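Vy Vương
Mar 24, 2019

Notes on listing prep, mostly for sellers planning to go on the market before August. Thread.

1/ Get the preliminary title report before you order photos. Last month a file at Brikel sat for 10 days over a paid-off home equity line that was never released of record. The payoff letter was in a drawer. The recorded release did not exist.

2/ Square footage. If the county record and the appraiser's sketch disagree, put the source next to the number. "Per county" or "per appraisal" is enough. I had a gap of 26 square feet on Kuvico Court and the buyer's lender still asked about it.

3/ Permits. Pull the full history, including anything opened and never finaled. An open permit for a water heater costs little to close now. In escrow it goes on the repair request with everything else. 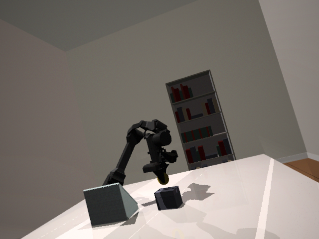
4/ Pre-listing inspection runs about $600 for a typical single-family house here. You will have to disclose what it finds. I still order it on anything with a crawl space.

5/ HOA documents: request them the week you sign the listing agreement. Prorken manages several of the townhome associations on the east side and their rush fee is separate from the document fee. Check both before you quote a net sheet.

6/ Net sheets. Run 2 of them - one at list price, one at the lowest number you would sign. Include transfer tax, prorated property tax and any credit you already expect to give.

7/ Someone asked about the Đặng duplex. Tenant-occupied, so the estoppel certificates went out with the disclosures. Get them signed early. Deposit amounts on the lease and on the estoppel should match.

8/ Will post the disclosure checklist separately once I fix the section on solar leases.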